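Esley star clock

The Esley star clock is a painted ceiling panel in the north chapel at Esley. It divides the night into intervals marked by the rising of selected stars. The panel holds 106 star signs in ruled columns, each column serving one part of the year.
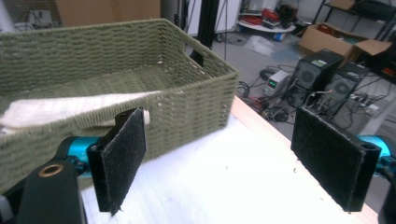
Layout

Columns are read from right to left. A star enters at the foot of a column and moves up one row in each later column, until it leaves at the top. Three columns near the east wall are out of sequence, probably through a copying error.

Dating

Isabelle MacLeod compared the rising order with computed positions for the latitude of Esley and found the best match for a sky 200 years older than the chapel. She took this to mean that the painter worked from an earlier table, now lost. 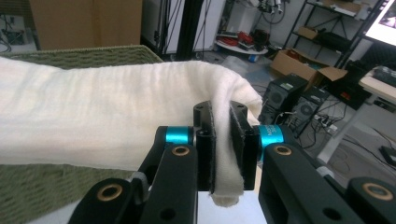 The Sturlow fragment has the same order for 30 of its stars but places the first column in November. Simiyu's reading treats the two as copies of one source. Trandley's catalog lists them separately.

See also: Decan; Heliacal rising; Sturlow fragment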